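Lema table-clearing kit: gallery

Trusden wants 2,295 for the Lema kit, arm not included, and promises it will sort "any family's crockery". I have my doubts - plastic is the easy bit.
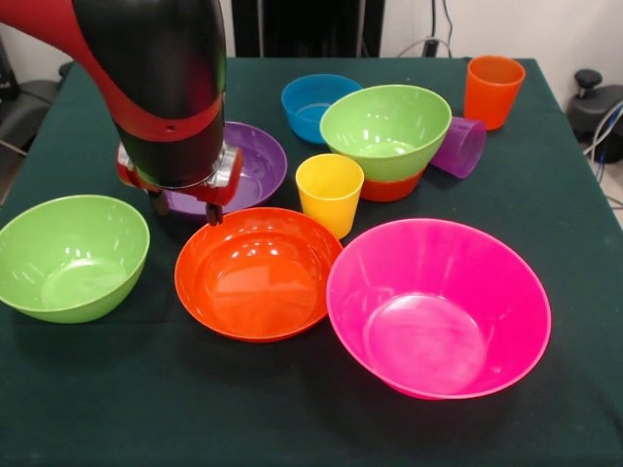 Gripper over the purple plate, orange-red bowl close by.

Godfrey Makori tells me stacks are covered in the June update. The manual gives them one paragraph.

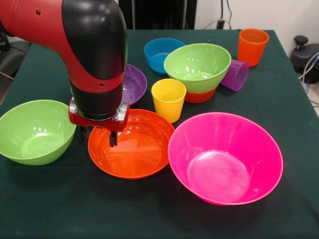 And support costs 120 a month on top, a lot for a mailbox.

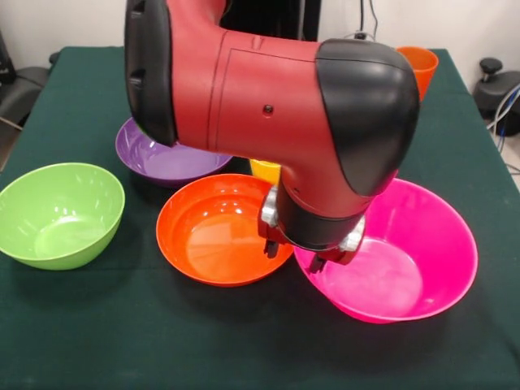
Does it work with other arms?
Only two so far, according to Trusden.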